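SPEAKER NOTES, Isbridge robotics club evening
October 2, 2026
Speaker: Celina Tomaszewski (Till Wiegand on laptop, he advances slides)

Slide 1, title. Say hi. Say who we are. Student club, Isbridge, second year. Thank Parkby for the room and the projector. Don't read the title out loud, they can read.

Slide 2, what the project is. Two arms, one table, kitchen stuff and toy stuff. Project name is Urar, yes people will ask, it was Till's idea and it stuck, move on. Goal for the year: both arms doing one chore together without bumping. Sounds easy. Pause there.

Slide 3, why two arms. One arm can pick up a cup. Fine. One arm can't hold a box still and get something out of it. Mention opening a jar at home, everyone gets that one. Ask for hands: who has tried opening a jar one handed. Keep it short, last time this ate up way too much time.

Slide 4, close work. Leave it up while talking about turns. The rule we teach new members: one arm owns the middle, other one waits behind. Then you swap. Beginners always want both in at once.

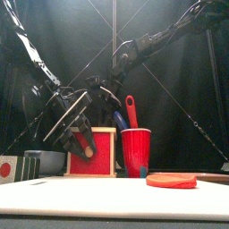 Both arms over the middle of the table, wooden box and red cup below.

Talk thru the swap slowly. Arm A backs off first, THEN arm B comes in. Till's rule is you say it out loud before you touch anything, "left is in," "right is in." Feels silly for a day and then you do it in your sleep. Story about June, demo for the parents, two drivers both said "left is in" about different lefts. Get the laugh, go on.

Tape on the driver's side now. Left means left from the driver's chair. Always.

Slide 5, numbers. Only four on this slide, don't add any.
- 400 tries logged before the summer
- 800 is where we want to be by the end of the school year
- 6 members trained to drive
- 100 tries each before you get to pick your own task
If somebody asks about success rate say we're still sorting the logs, Wanyama has the spreadsheet. Don't guess a number on stage!! Learned that one.

Slide 6, the wrist view. Slow down here, it's the part the younger kids like. When you drive you get the wide view and the wrist view side by side. Most new drivers stare at the wide one and forget the other. Wide is for getting there. Wrist is for the last bit.
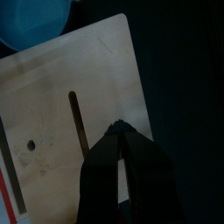
So the last bit is where all the time goes. Depth is the hard part, you think you're touching and you're still way above. Tip from Till: come down, stop, look at both views, come down again. Boring but it works for him. Celina (me) does it by shadow and that's harder to teach so skip unless asked.

Also mention flat things are worse than tall things. Cup, jug, easy to grab on to. Anything lying flat, your fingers want to go under it and there is no under. Edge first. Slide it till something sticks out, then pinch.

Water break if we're running long?? Ask Till. Probaly no.

Slide 7, resetting the table. Everybody hates this slide, do it anyway. 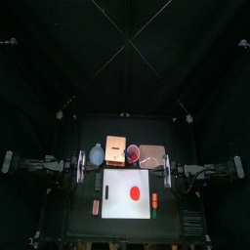 Resetting is half of club night. You do one try, then you put everything back, then you do another. New members think driving is the job. Say the layout out loud from the back row, jug, box, cup, pink tray, then the board in front and the blocks to the left of it. Same order every time you check, so when something is off you hear it. The cord on the tray is the one to watch, it's thin and curly and it never lies the same way twice, so we stopped trying to match it exactly. Big argument in the club about that. Till still disagrees, let him say so if he wants, one minute max.

Slide 8, what went wrong this year. Be quick.
- Dropped things, lots
- Saved over a whole evening of logs (my fault, own it)
- Started tasks that were too long. Shorter task, more tries
- Nobody wrote down which gripper pads we had swapped. There's a notebook now

Slide 9, what's next. Handing one thing from one arm to the other in mid air. We've tried it, not ready to show. Then the same thing with a driver on each arm insted of one person doing both. If we get that far we'd like a day at Parkby with the other clubs, haven't asked them yet so DON'T promise it.

Slide 10, join us. Sign up sheet by the door. No coding needed to start, say this twice. Parents ok to stay and watch.

Questions. Likely ones:
What if it hits something? Stop button, within reach of the driver, the driver's partner has a hand on it the whole time.
Can it do it by itself? Not yet. The logs are for that.
How long to learn? Depends. A couple club nights to not be scared of it.

Till takes anything about software. Pick up the clicker and the HDMI adapter before leaving, its the school's.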